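Home About Products News Careers Contact

Search this site Go

Gratora issues software fix after table-clearing arm refuses to let go

1/31/21 — Gratora today released a corrective update for Anar, its table-clearing robot arm, following a fault in which the gripper closed on an object, reported that it had opened, and carried on with its day in the sincere belief that its hands were empty.

The fault was found in December at the company's Plolterness test site. Anar had been asked to pick up a toy strawberry and put it on a plate. It picked up the strawberry. It then announced that the job was done, moved on to a cup, and attempted to grasp the cup with a strawberry still between its fingers. The cup went off the table. The log for the session reads "success."

"We have 38 pages of safety rules about a gripper that closes when it shouldn't," said Agathe Cordier, head of product safety at Gratora. "We had rather less to say about one that thinks it has opened. That section is longer now."

There were no injuries. The emergency stop worked as designed, and was pressed by test engineer Benito Ibarra, who has asked the company to note that he pressed it promptly.
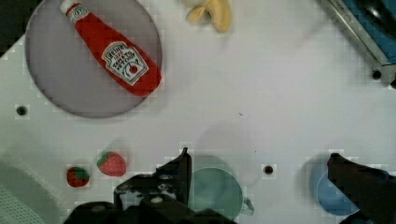
Anar's wrist camera view of the test table, with toy food, a plate, a cup and a bowl within reach. Photo: Gratora

Engineers traced the problem to the finger position sensor. When the sensor's signal dropped out for a moment, the control software filled the gap with the position it had requested instead of the one it had measured. In other words, Anar asked itself whether the fingers were open, and took its own word for it.

The team repeated the pick-and-place routine 471 times to pin the fault down. It appeared in four of those runs — often enough to matter, and rare enough to wait until everyone had gone for coffee.

The update makes two changes. The arm now stops if the sensor signal is lost, even briefly, and it checks the wrist camera before reporting that an object has been released. If the camera and the sensor disagree, Anar halts and asks for a person.

"It asks for a person quite a lot at the moment," said Daryna Kostiuk, who leads the controls team. "We would sooner have that than the other thing. We'll tune it."

Customers running Anar should install the update before using the arm again. Units that can't be updated right away should be switched off at the wall, and people should keep their hands clear of the fingers until the power light is out. The Qian base station is not affected.

Gratora will replace any crockery broken as a result of the fault. Claims should include a photo of the pieces.

Press contact: Yannick Aubert, Gratora Communications

Contact us | Copyright Gratora. All rights reserved. | Back to top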